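**Notes for the Mundilberg talk, Tuesday, July 3, 2018**

Slot is 25 minutes with questions. Norbert is on before me and always overruns, so be ready to drop the software part.

## Opening

Say hello, say who paid. Milham bought the Drarnance kit at full price from Oláh, who have been pleasant throughout and have not seen these notes. Magdolna Szabó signed the order and would like it known that she asked for a discount.

Show of hands: who has tried to get a robot to fold something? Who still has the robot? (Pause. If no laugh, carry on as if it was a real question.)

## What you get

- 2 handheld grippers, one carry case, a charger with a very short lead
- Spare finger pads in a paper bag
- A manual that is good on safety and silent on everything after it
- One year of the upload service, which starts on the day of purchase, whether or not the parcel has left the building

Ours spent most of November in a depot. Oláh gave us the month back when Brahim rang them. Mention this, it's to their credit, and Brahim was on the phone long enough to deserve it.

## What it's for

Keep short, this lot know. You hold the gripper, you do the job by hand, the recording goes up, and later a robot with the same fingers has a go. The brochure says anyone can be trained in an afternoon. Joon-young took ten minutes. Vilmos took the afternoon and then another one, and his recordings are now the better of the two. Don't draw a moral from this, just say it and look at Vilmos.

## Hands and wrists

The handle is comfortable for people with my hands. Magdolna, with smaller ones, stopped enjoying it well before lunch. There's no second size. I asked, and was told that the handle suits most users, so I asked which users, and we are still in correspondence.

We set out to record 1,000 short tasks. Go slowly on the number: people hear it and think of computers, when they ought to think of Joon-young picking up the same sock.

## Uploads

*(Drop this if Norbert has overrun.)*

Good when it works. The progress bar reaches 100 per cent and then goes on uploading, which took some getting used to. Failed files are listed by a code that means nothing to the person who made them. Rename your batches before you start, or do as we did and spend a Friday guessing.

## Would I buy it again

Yes, with grumbling. One kit, try it for a month, put the second in next year's budget where Magdolna can find it and take it out. Ask Oláh about handle sizes. If enough of us ask, they may stop replying to me individually.

## Last slide, leave up during questions

Finger pads are what I'd spend money on, and they're what people come up and ask about afterwards. Hard things are easy and cloth is the real test: too light a squeeze and you're holding air, too firm and you drag the bedding along with whatever you wanted. We ended up with odd pads, black on the left finger and blue on the right, and you can see both of them on the white cloth, which is folded over and pinched near its lower end. Point at the fold. Somebody will ask whether to grab one layer or two, and the answer is in the handout, page two, which I must remember to bring.

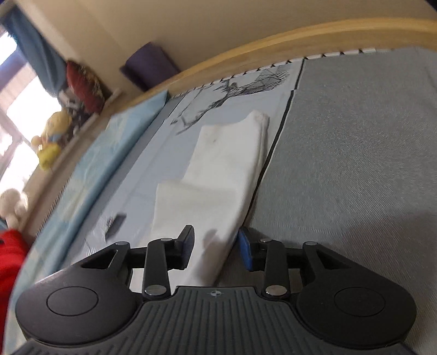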